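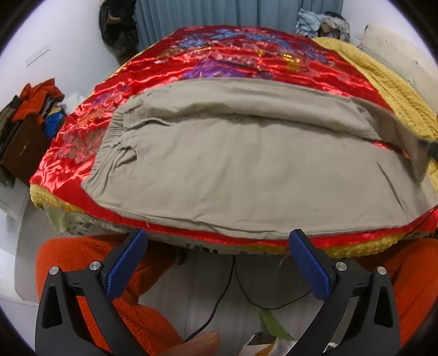
Les pantalons à taille élastique se plient mal. La ceinture rétrécit le haut, les jambes s'élargissent en dessous, et la pile penche au bout de trois jours. On nous pose souvent les mêmes questions à l'atelier de Fodley, et nous les avons regroupées sur cette page. Tout part de la mise à plat : un pantalon beige couché en travers du lit, la ceinture froncée à gauche et les bas de jambes à droite, c'est la position de départ pour presque toutes les réponses qui suivent.

Publié le 30 juin 2020 par Hilkka Vuorinen

Accueil | Linge | Rangement | Retouches | Questions fréquentes | Contact

Faut-il une table pour plier un pantalon ?

Non. Une table est plus ferme, mais le lit convient si le couvre-lit est tendu. Tirez-le vers vous avant de poser le vêtement et passez la main dessus une fois. Sur un satin, le tissu glisse : posez le pantalon d'abord, puis étirez-le par les deux bouts, sans frotter. Sur un matelassé épais, les reliefs empêchent d'aplatir correctement les jambes. Repliez-le au pied du lit le temps de travailler.

Dans quel sens poser le pantalon ?

En travers, la ceinture du côté de la main qui tient et les jambes du côté de la main qui plie. Pour un droitier, la ceinture est donc à gauche. Les gauchers font l'inverse. Si le lit est contre un mur, restez du côté libre et faites tourner le vêtement.

Que faire des fronces de la ceinture ?

Rien. Il ne faut pas tirer sur l'élastique pour l'aplatir, il revient tout de suite et le tissu plisse plus loin, vers les poches. Laissez la ceinture à sa largeur naturelle et lissez à partir du bas des fronces, en allant vers les genoux. Les petits plis qui partent en éventail sous la taille ne disparaîtront pas complètement – ce n'est pas un défaut de pliage.

Et les poches ?

Videz-les, puis glissez deux doigts à l'intérieur pour remettre la doublure à plat. Une poche en boule fait une bosse que l'on retrouve à travers toute la pile.

Comment superposer les deux jambes ?

Prenez la jambe du dessus par l'ourlet et par l'entrejambe, soulevez-la et rabattez-la sur l'autre. Alignez d'abord les coutures de l'entrejambe, ensuite les ourlets. Si l'une des jambes paraît plus longue, c'est en général qu'elle est tordue au genou. Reposez-la et recommencez, on gagne du temps par rapport à une correction une fois le tout plié.

En deux ou en trois ?

En trois pour un tiroir, en deux pour une étagère profonde. Dans les deux cas, commencez par les ourlets et ramenez-les vers la ceinture, en vous arrêtant un peu avant l'élastique. La ceinture reste ainsi à l'extérieur et ne double pas l'épaisseur. Pour nos tiroirs Ahonen, qui ont 18 cm de hauteur intérieure, nous plions en trois et rangeons debout. On y met 10 pantalons d'été, ou 8 en toile plus lourde.

Peut-on rouler au lieu de plier ?

Oui, surtout pour une valise. Roulez à partir des ourlets, sans serrer. La toile épaisse garde les marques si on la laisse roulée plusieurs semaines.

Des fils dépassent en bas des jambes, est-ce grave ?

Cela dépend de l'ourlet. Sur le pantalon de la photo suivante, la jambe du dessus est rabattue vers l'avant et son bord est effiloché, avec des fils clairs qui pendent. Ne tirez jamais dessus. Coupez-les à 1 cm du tissu avec des ciseaux fins, puis décidez : on peut garder un bord brut, ou faire un petit repli piqué. Pensez à le faire avant de ranger, un fil long s'accroche au vêtement voisin.
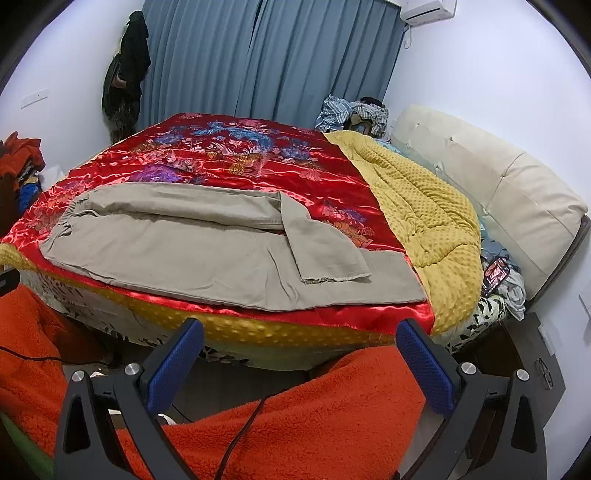 Un fil pend aussi sous une couture. Je le coupe ?

Regardez d'abord s'il tient à un point. S'il vient librement, c'est un reste de fil et on le coupe à ras. S'il résiste, nouez-le sur l'envers avant de couper. Adaeze Nnaji, qui tient le comptoir des retouches, accepte ce genre de reprise sans rendez-vous.

Faut-il repasser avant de plier ?

Pour un pantalon de tous les jours, non. Un lissage à la main suffit. Si vous repassez, évitez l'élastique et attendez que le tissu ait refroidi.

Où poser les vêtements en attendant de les ranger ?

Au pied du lit ou sur une chaise, en pile courte. Le sac Budura que nous vendons peut aussi servir, mais les piles s'y affaissent vite.

Proposez-vous des cours ?

La prochaine séance aura lieu en juillet dans notre boutique de Prekcombe. Apportez un pantalon à taille élastique et un autre à ceinture classique, le pliage est différent.

200 partages | 18 commentaires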